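How Do You Buy a Robot? (It's Not Like Buying a Bike)
by Malou Bach

Say your school wants a robot. A real one, with an arm. Somebody has some money and everybody is excited. So you go to the store and... nope. No store. Well, sort of a store. Let's go fast because there's a lot.

First, the job

Before money, before pictures in a catalog, you need a job for the robot. What should it pick up? How heavy? How far does it have to reach? Write it down. One sentence is fine. "Move small boxes from the shelf to the table." Good! That's a job. "Be cool" isn't a job.

Eyerusalem Mersha plans equipment for the Lurumley workshop, where kids come on weekends to build stuff. She keeps the job sentence taped inside the front cover of her notebook. When a seller shows her something shiny she opens the notebook and reads it out loud. Sometimes the seller gets a bit grumpy.

Next, the list

A robot arm by itself is pretty useless. An arm with nothing at the end is like your arm with no hand. So the list gets long:

the arm
a gripper (the hand)
spare fingertips
a stand or a frame to bolt things to
cables, and more cables
a stop button, big and easy to hit
a way to keep people out of the way while it moves
someone to teach you how it works

See the last one? People forget it. Lessons cost money too. So does the time of the person who sets it up, and so does shipping, becuase a robot arm is heavy.

Two kinds of money

Money you pay once, and money you keep on paying. The arm is once. Rubber fingertips wear down like the soles of your sneakers, so those you keep on paying for. Electricity, same. Repairs, same.

Try it with numbers. Pretend one set of fingertips costs 47 dollars and you need 9 sets before the project is over. Grab a pencil. 47 times 9 is 423. Now pretend you only saved 400 dollars for fingertips. Uh oh. Short by 23 dollars, and you haven't bought one single cable yet.

So what do you do? Ask for a better price, maybe. Or buy fewer sets and be gentle with them. Or save up longer. Grown-ups at big factories do this same math, just with more zeros.

Rent, borrow, or used?

You don't have to buy new. Some places rent robots by the month. Some sell used ones. Used can be great, but ask questions. How many hours did it work? Are parts still made for it? Who fixes it? If the answer to the last one is "um," keep walking.

Lurumley rented for one month, January, before they bought anything. They found out the arm they liked was too long for the room! It kept wanting to go where the door was. They picked a shorter one. Renting first saved them from a pretty big oops.

Measure the room

Tape measure time. Floor, ceiling, doors. Then the reach of the arm, all the way around, plus space for people. Draw it on graph paper. Check where the plugs are. Check it again, Annick Simard says, she's the electrician and she has seen a lot of graph paper with no plugs on it.

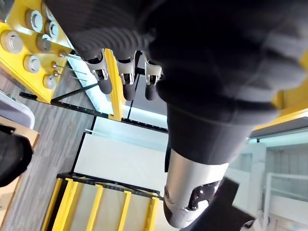

Robots & Gears for Kids, Issue 2, page 9

Every part costs something. Look at the fingertip tools hanging in a row under the dark arm, each with a metal bracket and a rounded black rubber tip. Tips like those go on the keep-on-paying list. The arm has a fabric cover on it, so there's another line for the budget. The black frame with the rows of small holes, another line. Yellow bars, same thing. It all adds up, even the screws.

Your turn

Pick a job for a robot at home or school. Write the one sentence. Make the list, and put a 1 next to things you pay for once and a K next to things you keep paying for. Guess the prices, then ask a grown-up to help you look up real ones. Were you close? I never am.

Then add a little extra at the bottom for surprizes. Eyerusalem calls that line "the oops line" and it has never once been left over at the end.

Next issue: who fixes a robot when it breaks, and what's in their toolbox.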